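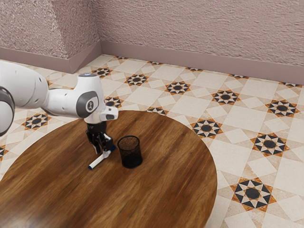
Skercombe would be better off without its grass runway, a reader told me after my June column, and the club should sell the strip, put the money into the hard surface and stop pretending that anyone learns anything useful by bouncing along a field. He flies a tourer with small wheels and tight spats, and he has not used the grass in 38 hours of flying from the place. I can see why he wants it gone. I still think he is wrong.

The case against the grass is easy to set out. It is closed for much of the winter. It needs mowing and rolling, and the mower is older than most of the students. The landowner on the north side would pay a fair price for it. When it is open, it complicates the circuit, with some traffic turning final for the hard runway and some for the strip beside it. Twice this year I have heard a pilot call final without saying which one he meant.

All of that is true. What it leaves out is what the grass does to the people who fly from it.

I learned on a hard runway 50 feet wide and long enough that you could land halfway down and still stop before the last turn-off. I passed my test without ever having to think about where the wheels would touch. If I was five knots fast over the hedge, I floated, and the runway was still there when I had finished floating. My instructor would mention it in the debrief and I would nod. It made no difference to the result, so I carried on doing it for 2 years.

Then I went into Millalari, which is short, slopes up from the road and has a soft patch near the windsock. I went round from the first approach and again from the second. On the third I flew the speed in the handbook, for what I think was the first time in my life, and the aeroplane landed where the handbook says it will. I sat in the cockpit afterwards with the engine off and felt rather foolish. I had held a licence all that time and had only now found out how to land.

A student at Skercombe can have that lesson in the first few months, with an instructor in the other seat and a hard runway alongside if the wind gets awkward. There are not many airfields left where that is so. If the strip goes, the same student will meet grass for the first time alone or with a passenger, at somebody else's field, probably on a warm afternoon with full tanks.

The argument about the circuit deserves a proper answer. Two runways side by side do need care. But the fix is in the radio calls and the briefing, and both are cheap. At Prastia they put the surface into every call from downwind onwards, 'final, grass' or 'final, hard', and visitors pick it up by listening. Our joining notes give it one line at the bottom of the second page, under the landing fees. Move it to the top and print it larger.

As for winter, the strip is shut when it is wet and that is how it should be. I would go further and shut it sooner. We tend to keep it open a week too long in the autumn to please the owners of tailwheel types, and then spend the spring filling the ruts. A firm rule, with a marked stick pushed into the ground at both ends and the middle, would save most of the repair bill that the reader complains about.

I have less to say about the money. The price on offer would resurface part of the hard runway, and the hard runway needs it - the loose stone at the eastern end has already chipped one propeller, mine. But surfaces wear out and have to be paid for again. Land sold to a neighbour does not come back. The old Šimkus field, a few miles up the valley, sold its cross runway to pay for a new apron. The apron is cracked now, and there is nowhere to go when the wind is across the one runway they kept.

If the club must raise money, I would rather it put up the landing fee and charge properly for parking. I pay less to leave an aeroplane at Skercombe for a night than I do to leave a car at the station.

The vote has been put back until the spring, so there is time to go and use the thing. Ask for an instructor if it has been a while. Walk the length of it first, in boots, and look at where the ground dips after the second marker. Then fly three circuits at the proper speed, and see whether you would still vote to sell.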